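The collar that promises to save the dairy farm

Every winter the same van comes up the lane at Wisville. It had a different name on the side last year, and the year before that it was a feed supplement, but the pitch is always much the same. Margins are thin, labour is hard to find, and for a monthly fee somebody has the answer.

This time the answer hangs round a cow's neck. The Ratoler is a grey plastic collar that listens to a cow chew, counts how often she lies down, and sends the farmer a message when it thinks something is wrong. It is sold by a firm called Kneath, which says it will spot lameness, mastitis and the early signs of a difficult calving before the best stockman would. The brochure has a cow on the front in the sort of sunshine we get for a fortnight in June.

Arnulfo Cusi signed up in December. He milks on rented ground at the wet end of the parish, and he is not a man who dislikes new things. He was the first round here to put in a rapid-exit parlour and he still speaks well of it. He was told the collars would pay for themselves within 19 months.

"I asked them how they got to 19," he says. "The lad said it was an average. I asked him what it was an average of, and he said he'd get back to me."

He is still waiting on that call. Kneath did answer my own letter, after a while, with a page and a half on "whole-herd insight" and a line saying that savings depend on the individual farm. I had asked for the figures behind the claim. There were none in the envelope.

What Cusi has had plenty of is messages. In the first week his phone went off at all hours, mostly for cows that were bulling, which he could see from the kitchen window, and once for a cow he had sold. The collar had been moved to a heifer and the system hadn't been told. He got up at 2 in the morning and walked out in the sleet to look for an animal that was by then in another county.
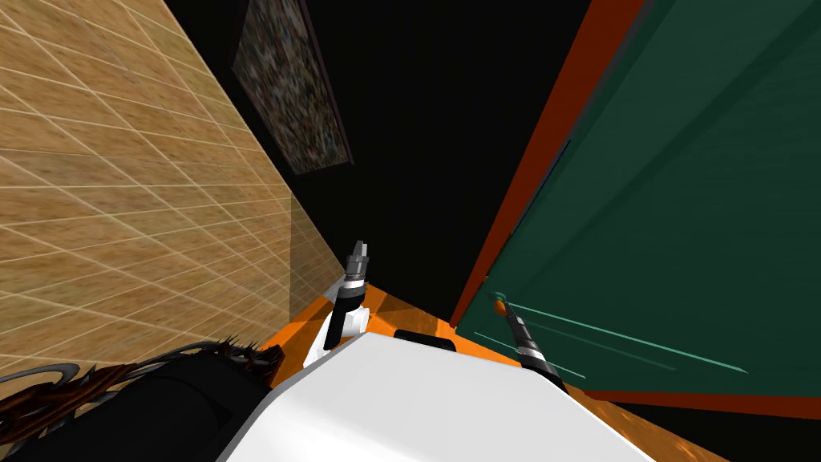

To be fair to the thing, it has had its moments. In his second month a fourth-calver went off her cud overnight and the alert came in before milking. She had a twisted stomach, the vet was out by breakfast, and she is back in the herd. Cusi reckons he would have caught it himself by the afternoon, and that the afternoon might have been too late. He gives the collar credit for that one and so do I.

But one cow is one cow, and the fee comes out whether anything is caught or not. The contract runs for five years. If he leaves early he pays the rest of it, and the collars go back in the box. The records stay with Kneath too. Seven pages into the small print there is a clause that lets the firm share "anonymised herd information with selected partners", and when I asked who the partners were I was sent the same clause again in a larger typeface.

That ought to bother people more than it does. A milk buyer who knows how well every herd in a district is doing, in what month, is in a strong place when the price comes up for talks. I am not saying that has happened. I'm saying I can't find a sentence anywhere in the paperwork that stops it.

There is also the matter of who is left to look at the cows. The salesmen talk about freeing up time, and on most farms I know the time was freed up long ago, when the second man went and wasn't replaced. A collar can tell you that number such-and-such is lying down more than she was. It won't trim her foot. It won't mend the broken concrete by the trough that made her lame, and there's no monthly plan I have seen that sends somebody round with a bag of cement.

Mavudness, the farm discussion group that meets above the old mart, gave an evening to the subject last month. The room was fuller than it gets for slurry. Kneath sent two people with a screen and a tray of sandwiches. The first question from the floor was what happens to the collars if the firm goes under, and the reply was that the firm had no plans to go under. I have not yet met one that did.

Cusi sat near the back and said very little. On the way out he told me he would see the contract through, partly for that fourth-calver and partly because he can't afford not to. He has turned off the night alerts. He goes round the shed with a torch at ten o'clock, as his uncle did, and then he goes to bed.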